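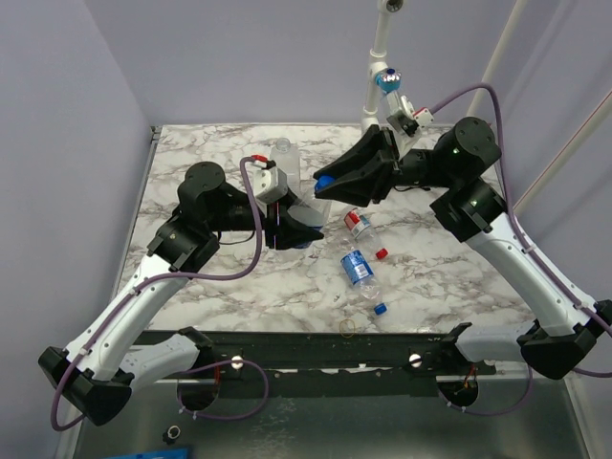
A clear bottle and a blue cap.

Henwood Family Recovery Support
Frequently Asked Questions

Last reviewed February 2025

Who may use the program?
Any adult resident of the Henwood service area who has a family member or close friend with an alcohol or drug problem. The person with the problem does not need to be in treatment, and does not need to know that you have contacted us.

Is there a fee?
Evening groups and the first 2 individual meetings are free of charge. Further individual meetings are billed on a sliding scale based on household income. Please bring a recent pay stub or benefits letter if you wish to be considered for a reduced rate.

When and where do groups meet?
Groups meet at the Bradance Building, Room 11, every Tuesday evening except during the last two weeks of June. Doors open fifteen minutes before the start. Participants who arrive after the opening reading are asked to wait in the hallway until the first break.

Do I need a referral?
No. You may register by telephone at extension 2506 or at the front desk. Physicians, school counselors and clergy may also refer a family with that family's written consent.

Who leads the groups?
Angeliki Balaskas, Family Services Coordinator, leads the general group. Evanthia Mitsotakis-Vlachou leads the group for parents of adult children. Both are licensed counselors.

Will my information be kept private?
Yes. Registration records are kept apart from any treatment records and are not shared with employers, schools or relatives. The law requires staff to report suspected abuse of a child or dependent adult, and to act when a person is in immediate danger. 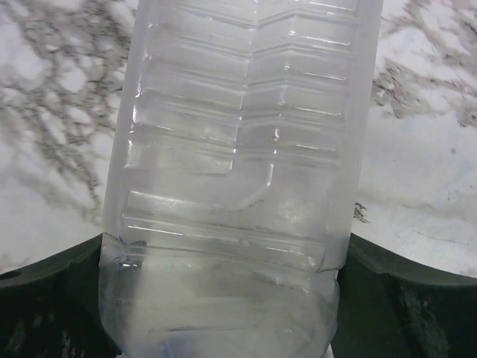

Group members are asked to sign a confidentiality agreement at their first meeting. A member who repeats what another member has said may be asked to leave the program.

Can my relative attend with me?
The evening groups are for family and friends only. Joint meetings can be arranged with a counselor once each person has attended one individual meeting — please allow several weeks for scheduling.

May I bring my children?
Children under twelve may not attend. The Wilon Teen Group is open to those between thirteen and seventeen and requires a signed form from a parent or guardian. Twelve-year-olds are placed after a short conversation with staff.

Does the program offer detox or medical care?
No. We can provide a list of licensed treatment providers, including the outpatient clinic at Tzavaras House. A listing is not an endorsement, and families should confirm insurance coverage directly with the provider.

What should I do in an emergency?
Call 911 if a person cannot be woken, is breathing slowly or has had a seizure. Do not leave the person alone. Our telephone line is not staffed overnight.

How do I make a complaint?
Send a written statement to the Program Office, P.O. Box 2977, or hand it in at the front desk in a sealed envelope. The office will confirm receipt in writing. Complaints do not affect your place in a group.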